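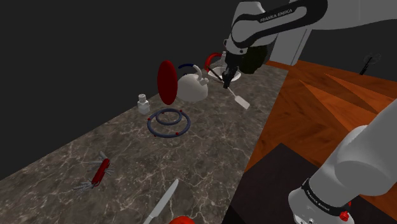 Learning from made-up kitchens has been my whole autumn. Bhavana Amin and I wanted to know whether a policy trained only in Plornach, our simulator, gets better if we simply pile more stuff on the worktop. So each layout gets random clutter on a marbled counter, and the arm has to deal with the spatula and leave everything else alone. With the white bowl right behind the gripper and a kettle next door, there isn't much room to be clumsy!

We made 982 layouts in October and trained on two sets, one tidy and one messy.

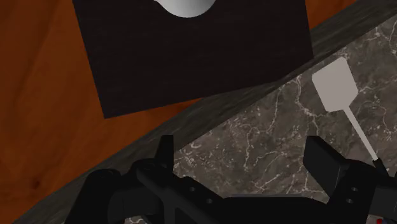

Page last changed: Thursday, November 3, 2022

The messy set won, and by more than I'd bet on. Out of 328 test runs, the policy trained on clutter finished 281. I was also pleased with the close-up view from the wrist – when the fingers are wide open over bare stone and the spatula is off to the right, that view gives the policy a good idea of which way to shift.

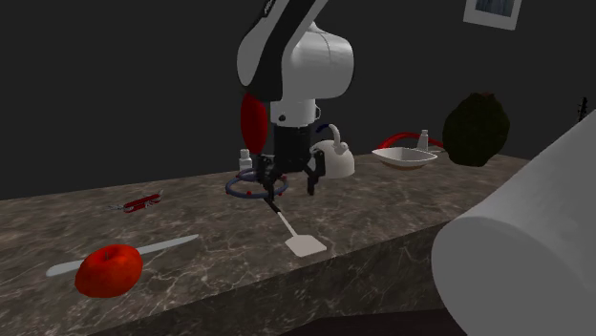
Odd shapes are where I'd like to go next. Bhavana sorted the failures into 7 groups (she's far more patient than me), and the biggest is thin handles lying flat. A spatula resting diagonally, with its black grip just under the left finger, is exactly the sort of start I want more of in the next batch. If you have shapes to share, drop me a line and I'll add them to Plornach before we train again.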